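Help wanted: door and trim installer, plus one helper
Derna Door & Millwork, Rostlow shop

Posted October 2, 2026

We need people. Two spots open right now, one experienced installer and one helper who wants to learn. Both full time, both year round, no layoff over the winter.

What we do: interior doors, casing, baseboard, some built-ins. Mostly remodels, older houses, nothing is square. A few new builds out toward Detivdale. We have the Morelli apartments starting in March, 178 doors total, so whoever comes on now will be trained up and ready for that.

Installer spot
Pay is $32 to $38 an hour depending on what you can do. You should be able to hang a prehung by yourself and a slab in an old jamb without calling me. Mortise hinges, bore for locks, scribe casing to a wavy wall. Coping inside corners, not just mitering and filling with caulk. Five years minimum. Have your own hand tools and a decent nailer. We supply the big saws, jigs, routers, blades, all fasteners.

Helper spot
$21 to start, review after 90 days. No experience needed but you have to read a tape measure, all of it, down to the sixteenth. There will be a lot of carrying. Solid doors are heavy and some of these houses have bad stairs. You'll be prepping jambs, pulling old trim, cleaning up, running back to the truck. If you pay atention you will be hanging closet doors by spring. 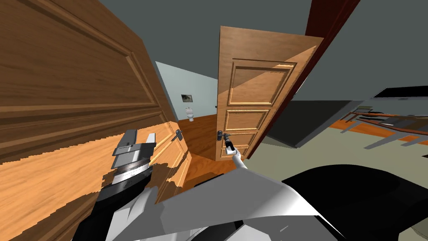 Panel door with lever handle, second door partly open.

Both spots
Start time is 7:00 at the shop, or straight to the job if it's closer to you. Usually done by 3:30. Saturdays once in a while, always paid extra, you can say no.
Drivers license and a way to get to work. We drive the van after that.
Able to lift 75 lbs. with a partner.
Boots, no sneakers. Shoe covers in occupied homes, we hand them out.
No smoking on customers property, not in the driveway either.
People are living in most of these houses. Be polite, keep the radio low, watch out for cats getting out.

Benefits
Health insurance after 60 days, we pay $525 a month toward the premium. Seven paid holidays. One week vacation the first year, two weeks after that. Tool allowance for installers is $632 a year, keep your receipts and turn them in with your timesheet. Gas money if you drive your own truck between jobs.

Not a fit if you're looking for a couple weeks of cash work. Also we don't do subs for these two positions, so please no crews. If you run a crew and want to talk about the Morelli job, thats a separate conversation, put CREW in the subject line and include your insurance cert.

How to apply
Come by the shop, 830 Mill Street, Rostlow, any weekday between 2 and 4. Side entrance, front is for deliveries. Bring the names of two people you worked for. A resume is fine but a written list of jobs is fine too. Installers, bring pictures of your work on your phone, close ups of the miters and the reveals please, not just the finished room from across the hall.

Can't make those hours, leave a note in the box at the side entrance with your number and the best time to call. Evenings OK.

Installers will do a paid tryout day. One door, one closet, some base. Full day's pay whether we hire you or not. Helpers just a talk and a look around the shop.

Looking to fill the helper spot first, installer as soon as the right person shows up. Will take this down when both are filled so if you can still read it, we're still looking.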